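Flundari Valley Packaging Waste Reduction Program
Second Interim Progress Report to the Marchuk Fund
Reporting period: October through March

1. Summary

Work in the second period concentrated on the switch from single-use cartons to returnable containers on the Jarklow to Fedberg route, on the wash line at the Jarklow depot, and on the baseline audit that was carried over from the first period. The audit is complete. The wash line is running one shift. The container switch is behind schedule at two of the 6 participating sites, and a revised date is requested in section 7.

Spending is below plan for equipment and above plan for freight. The net position is within the tolerance set out in the grant agreement and no transfer between budget headings is requested in this period.

2. Background

The program was funded to reduce the quantity of corrugated board and stretch film discarded by small manufacturers in the Flundari valley. Most of these firms ship short-run orders to the consolidation warehouse at Fedberg, where goods are repacked for onward delivery. Before the program, the outer carton was used once between the firm and Fedberg, opened, flattened and baled. The replacement is a folding plastic crate with a hinged lid, pooled among the sites and returned empty on the inbound truck.

The grant covers purchase of the crate pool, installation of the wash line, label stock, a part-time route coordinator and the audit. Firms contribute floor space and handling labor.

3. Baseline audit

The audit was planned for the first period and slipped when two firms changed carton suppliers in the same month. Measuring during the changeover would have mixed old and new board weights. The audit was restarted in November and closed in January.

Method: each site set aside all packaging received or discarded over 4 consecutive working weeks. Material was sorted into board, film, strapping, void fill and other, then weighed on a platform scale at the end of each shift. Weights were entered on a paper sheet and transferred to the shared workbook by the coordinator. Sheets were kept on site and a sample was compared with the workbook. Differences were traced to transposed digits and corrected.

Board was the largest fraction by weight at every site. Film was second at all sites except the two that ship loose on dollies, where strapping took second place. Void fill weighed little but took up a large share of the waste container volume, which matters to firms that pay per lift. The first report treated weight as the only measure. We propose to report volume as well from now on, using the number of container lifts invoiced.

One limitation should be noted. The audit did not capture packaging discarded by drivers at Fedberg before goods reached the receiving desk. The warehouse has agreed to a separate cage for this material and the quantity will be included in the next report.

4. Container pool

The crate pool was delivered in two lots. The first lot was accepted without comment. In the second lot, lids on part of the shipment did not latch when the crate was loaded to its rated weight. The supplier replaced the hinge pins at its own cost and the crates were released to service in February. The delay accounts for most of the schedule slip at the two late sites.

Internal dividers are cut by the firms themselves. The program issued a drawing with the crate's inside dimensions and left the layout open. Results vary. Firms shipping a single product line have settled on fixed dividers, while those with mixed orders use loose inserts and report that these go missing at Fedberg. A return envelope for inserts was tried and dropped, as it was being thrown out with the paperwork. The current arrangement is to leave inserts in the crate and wash them with it.

Smaller parts do not go into crates directly. They are held in open metal bins at the packing stations and counted into inner trays, and the trays are loaded into the crate. The bins were already in use and were not purchased under the grant.

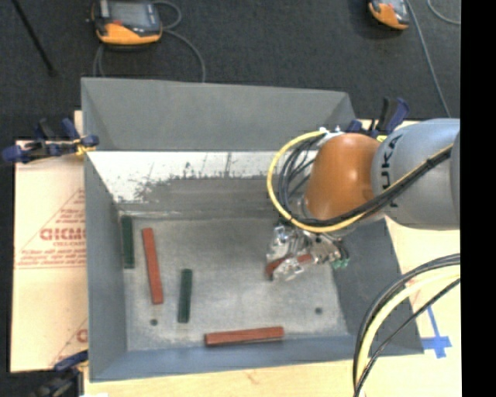

Figure 1. Gray metal bin with red and green bars.

Bin condition is outside the scope of the grant but affects the trays. Metal dust and paint flakes picked up from older bins end up in the tray pockets and then in the wash water. Sites have been asked to wipe trays down before loading. Whether this is enough will be visible in the filter change interval, which is now logged.

5. Wash line

The wash line at Jarklow was commissioned in December. It consists of a pre-rinse, a heated wash stage, a final rinse and an air knife. Design throughput is 80 crates per hour. The line has reached this rate in trials with clean, empty crates. In normal service the rate is lower and is limited by manual loading, as each crate has to be unfolded and placed lid down on the belt.

Three changes were made after commissioning:

Belt guides were moved outward to stop folded lids from catching at the entry to the wash stage.

The rinse nozzles were changed to a flat-fan type. The original nozzles left residue in the corner ribs.

A second drip tray was fitted below the air knife. Water had been collecting on the floor at the unloading end and the area was closed twice for slip risk.

Label removal remains the main problem. The label specified in the application is a wash-off type, and it comes away as intended when it has been applied to a dry surface. Labels applied to crates straight from cold storage leave adhesive behind, and these crates go to a manual scraping bench. A card-holder version of the crate has been quoted. The unit price is higher, but the label cost falls to that of plain card. A comparison will be made once a full quarter of scraping labor has been recorded.

Water use is metered on the incoming supply only. The share that is recirculated is estimated from pump run time and should be treated as provisional. A second meter has been ordered from the maintenance budget.

6. Freight and returns

Freight was over plan. The application assumed that empty crates would travel on inbound trucks with spare capacity. This holds in the first half of the week. Later in the week the inbound trucks are full and crates build up at Fedberg, where they have to be moved by a separate collection. In January and February these collections made up the whole of the overrun.

Two measures are in place. Fedberg now folds crates at the receiving desk instead of in the yard, so that any gap on an inbound truck can be used at short notice. Sites also hold a larger float of clean crates, which lets returns wait for the next truck with space. Early figures for March show fewer separate collections, but one month is too short a period to attribute the change to either measure.

Crate losses are low. Most crates recorded as missing were later found at other sites - the pool is shared and nothing prevents a crate from moving sideways through the network. The stock count now covers all sites on the same afternoon to avoid double counting.

7. Schedule

Sites converted at the end of the period: 4
Sites in conversion: 2
Revised completion for all sites: end of June

The original date was the end of March. We request approval of the revised date. No additional funding is attached to the request. The coordinator's hours will be spread over the longer period within the existing total.

8. Risks

Carton price. Board prices fell during the period, and the saving per trip from using a crate is smaller than in the application. The payback period for the firms is longer as a result. No firm has withdrawn.

Wash line staffing. The line depends on one trained shift. Cross-training of warehouse staff at Jarklow begins in April, with 3 places available in the first group.

Cold storage labels. See section 5. If the adhesive problem continues, the scraping bench will become the limiting step before the belt does.

Power supply. The heated wash stage and the dock chargers share a feeder. Both can run together at present load, but there is no margin for a second shift without changing the charging hours. The landlord has been asked for a quotation for a separate feed.

9. Work planned for the next period

Complete conversion of the remaining two sites.
Install the second water meter and replace the provisional recirculation figures.
Report driver-discarded packaging from the Fedberg cage.
Record scraping labor for a full quarter and prepare the card-holder comparison.
Repeat the audit at one converted site, using the same method and the same scale.

Attachments: audit workbook (summary sheets), freight invoices, wash line acceptance record, crate supplier correspondence regarding hinge pins.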